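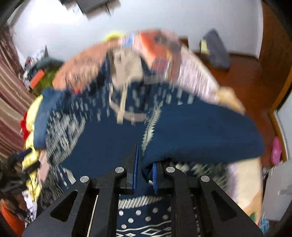
# A morning at the Vekatness wind farm open day

I'd been meaning to go to one of these for ages, and when the notice for the July open day showed up I signed up the same evening. The farm sits on the ridge above Vekatness, and Flivberg, the company that built it and still looks after it, opens the gates once a year.

Parking was in a hayfield at the bottom, and then a shuttle bus took us up in groups of 20. I got the 9:30 one. It's a slow, bumpy ride (second gear the whole way, I think) and the turbines keep disappearing behind the trees, so when you finally step out right under one it's a bit of a shock. I've driven past these things for years and had no idea how big the base is!

## Inside the tower

The best part was going through the little door at the bottom of turbine four. You don't get to climb, but you can stand in there and look straight up the ladder, and there's a service lift about the size of a phone booth. It hums. The guide told us each machine is rated at 3000 kilowatts and that it starts turning in a pretty light breeze, then shuts itself down when the wind gets too strong. A kid in our group asked what happens to the leftover electricity at night and got a long, good answer about the substation and the grid. I followed maybe half of it.

We also saw the control cabinet with the door open - Flivberg calls its monitoring software Jester, which made everyone laugh. It watches temperatures and vibration in the gearbox, and a crew gets a message if something looks off.

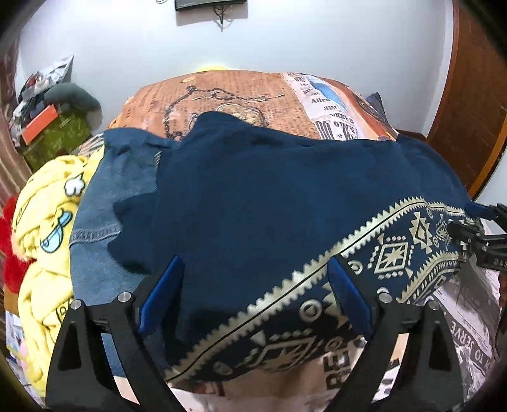 After that we walked over to the substation fence, where there wasn't much to look at, and then back along the gravel road to the tent. The blade people, Ejigu, had a table with a cut piece of blade you could pick up. Way lighter than I expected! They do the inspections with ropes and said one blade takes most of a day if the weather holds.

## Practical stuff

- Bring a jacket, even in July. It was 30 degrees cooler up there than in my car.
- The coffee line was long by 11, so go early.
- The road isn't great for strollers.
- Hard hats are handed out at the tower door, and you give them back right after.

There was a poster about the second phase too, which is supposed to go on the north side of the ridge with 4000-kilowatt machines. A couple from down the valley had questions about noise and they got a fair amount of time, although I'd have liked to see a map with the distances on it. I stood under a running turbine and could talk in a normal voice, for what it's worth, but I don't live there.

I caught the noon shuttle down and bought a jar of honey at the gate. Next year I want to do the longer tour with the walk through the maintenance building, which was already full when I signed up.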